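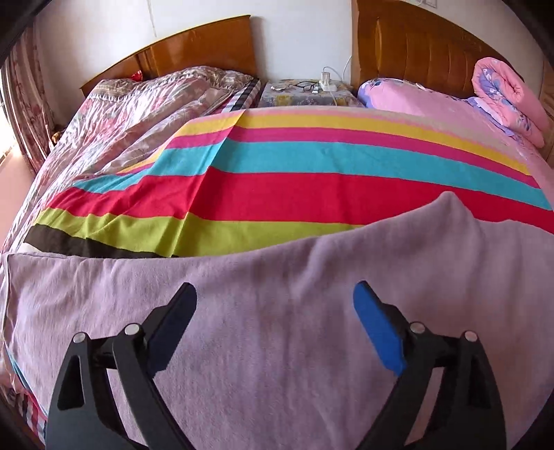 Ita Phelan asked whether the underblanket can stay on the bed all summer, and whether the control has to be unplugged if it does. It can stay on. Unplug the control at the wall and leave the lead lying straight along the side of the mattress. Section 2 covers storage if you would sooner take it off.

2. Fitting and first use of the Halvorsen heated underblanket

Before you start

Check that the underblanket is the right size for the mattress. It should lie flat on top and must not fold over the sides. The part number on the label by the socket should end in 516. If it ends in anything else, you have the older model and need the Ikov leaflet instead.

Caution: Do not use the underblanket on a water bed, an adjustable bed or a cot. Do not use it for a baby, or for anyone who cannot feel heat or work the control.

Fitting

1. Strip the bed down to the mattress. A thin mattress protector may be left on.

2. Lay the underblanket on the mattress with the printed side up. The socket goes at the pillow end.

3. Line up the top edge so that it sits below the pillows. Heat must not build up under them.

4. Pass the elastic straps under the mattress corners. Pull until the surface is smooth, but do not stretch it.

5. Run your hand over the whole surface and flatten any creases.

6. Push the plug on the control lead into the socket until it clicks.

7. Put the bottom sheet on, then make the bed as usual. Fleece throws and quilts can go on top.

Note: Do not tuck the control under the bedding. Stand it on the bedside table or hang it from the hook supplied.

First use

1. Plug in at the wall and switch on. The light shows green.

2. Turn the dial to 2 and leave it for 49 minutes with the bed made and no one in it. There may be a slight smell the first time.

3. Turn back to 1 before getting in. This is the only setting meant for use through the night.

If the light flashes red, switch off at the wall, unplug the control lead and push it in again. If it still flashes, stop using the underblanket and contact the shop.

Storing

Let the underblanket cool fully. Roll it loosely and put it in the bag with nothing heavy on top. Do not use pins or mothballs.

Text checked by Nighat Sial, Jun 27, 2024. Washing is in section 3, page 16.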